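11 April 2024

I have been meaning to sit down and write since breakfast, and it is now well past supper, so forgive me, dear diary, if this wanders a bit. The subject today is milk. More exactly, it is Aunt Corrie's milk fudge, which I have been trying to get right since January, and which has so far come out as soup, as gravel, and once as something you could have patched a roof with.

She never wrote it down, of course. What I have is the back of an envelope from my cousin, with 300 grams of sugar, 50 of butter, a can of evaporated milk and the words "until it looks right." Looks right to whom? Corrie had been making the stuff since she was a girl in Grandside, and she could tell by the smell from two rooms away, with the radio on.

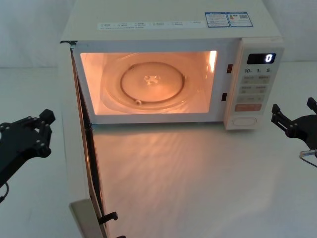
My mother always said that fudge belongs on the stove and any other way is cheating, and I believed her for most of my life. But Corrie was the modern one in the family (she had the first pair of slacks, too), and my cousin swears she switched over to the microwave when her shoulder got bad and she couldn't stand there stirring anymore. So I have gone over to her side. I like a plain oven for it, the kind with a glass turntable and a good warm light inside, so I can stand there with my nose near the door and watch the sugar come up the side of the bowl. It does come up, too! Use a bigger bowl than you think. I used my second biggest on the first try and spent the whole evening with a sponge and a very bad temper.

Power matters more than I ever gave it credit for. I had been running everything on full, as I do with soup, and Dardo Leiva from across the hall, who used to make candy for a shop out in Vukorport, nearly wept when I told him. He put me onto 600 watts and short bursts, with a stir between each one, and a rest in the middle so the sugar can catch up with itself. He is a patient man. He also ate most of the gravel batch, with coffee, and said he had been served worse at weddings.
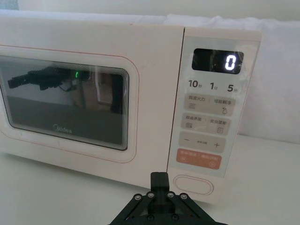

What I did today

I got the butter out early so it would be soft, and then forgot about it and went to the post office, where the line was out the door. By the time I got home it was very soft indeed. Never mind. Sugar, milk and butter all went in together, and I stirred until my wrist ached. Then the bursts, and the stirring, and more bursts. I had the Jafri cookbook propped open for company, though it has nothing in it about fudge except a rather snippy paragraph on thermometers.
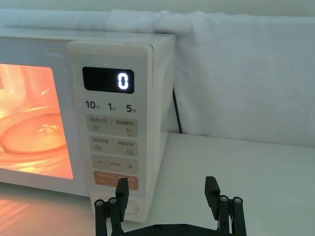 Corrie was strict about cleaning up before you started, and I used to think it was only fussiness. She would wipe down the bowl, the spoon, the counter, even the salt shaker. Dardo says she had a point, because one stray grain of something can set the sugar off and turn the whole bowl sandy. Little pale bits on a glass plate, like crumbs, are just what she would have pounced on with the corner of a damp cloth, and she'd have told you about your upbringing while she did it. I can hear her now. I took my own plate out and washed it in the sink, and dried it twice.

Then comes the beating, and that is where I have always lost heart. You let the bowl cool a while and then go at it with a wooden spoon until the shine goes off. I put on my Firnard record, both sides, and beat right through the slow songs. Somewhere on side two it turned heavy and dull, all at once, and I shouted so loudly that the dog left the room.

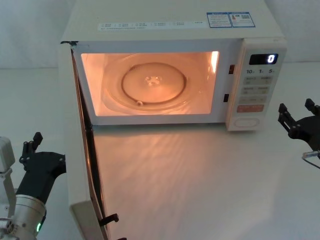

It is in the pan on the windowsill now, under a dish towel. I cut one corner to see, and it held its edge, and it was smooth, and it tasted like the tin she kept on top of the piano. I had a little cry over that, I don't mind saying. She would have been 82 this spring.

I've set aside a square for Dardo and a bigger one for my cousin, if it lasts until she visits. I wrote the watts on the envelope, under "until it looks right," and put it back in the drawer with the birthday candles. Tomorrow I need to buy more sugar, and call the plumber about that tap.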